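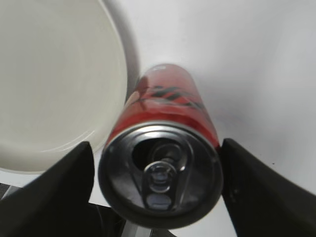 Red drinks can with a silver-grey lid and pull tab.

Ranjbar Hotel Ephemera Fair: questions we get asked

What counts as hotel ephemera?
Anything printed or made for a hotel and meant to be used up or thrown away. Luggage labels, menus, tariff cards, letterheads, matchbooks and key tags are the usual things. We also allow crockery and cutlery if it carries the hotel's name or crest.

When is the next fair?
In October, over 2 days. Doors open at 10 on both mornings. Dealers can set up from 8.

Do I need to book?
Visitors don't. Dealers do, through Parisa Zamani. Tables are given out in the order the forms come back.

Can I bring things to be valued?
You can bring up to eight items. Esmaeil Rashti looks at paper and Gholamreza Abbasi looks at china and plate. Neither gives written valuations, and an insurer will want one from an auction house.

How should I store luggage labels?
Unused labels often still have gum on the back, so keep them flat, dry and apart from each other. Polyester sleeves are fine. Don't use PVC ones, which can go sticky and lift the ink. Labels already stuck in an album are best left there.
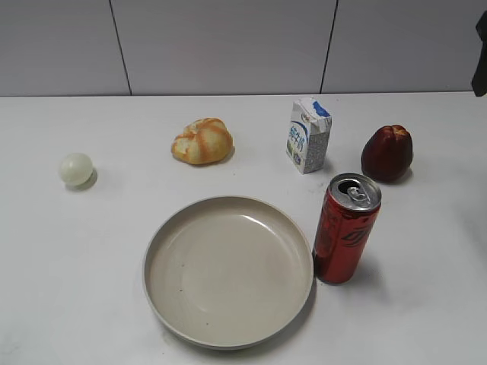 Sepehr Mahmoudi wrote to say that he lost a page of Funora Hotel labels by soaking them off, and that the red ink ran within a minute. He would now buy the whole album and keep it whole.

Can I wash old hotel china?
By hand, in lukewarm water, one piece at a time. A dishwasher will wear away gilding and any crest printed over the glaze.

How do I date a menu with no year on it?
Look for a printer's code along the bottom edge, then check the prices and the telephone number against other menus from the same hotel. Our card index has 2,037 entries and can be searched at the enquiries desk.

Do you buy collections?
No. We can put a notice on the board for you, free, for the length of the fair.

Is there parking?
Only for dealers unloading. Visitors should use the Cerkitz Street car park, and the side entrance is nearest.

This page was last updated on 18 June 2021.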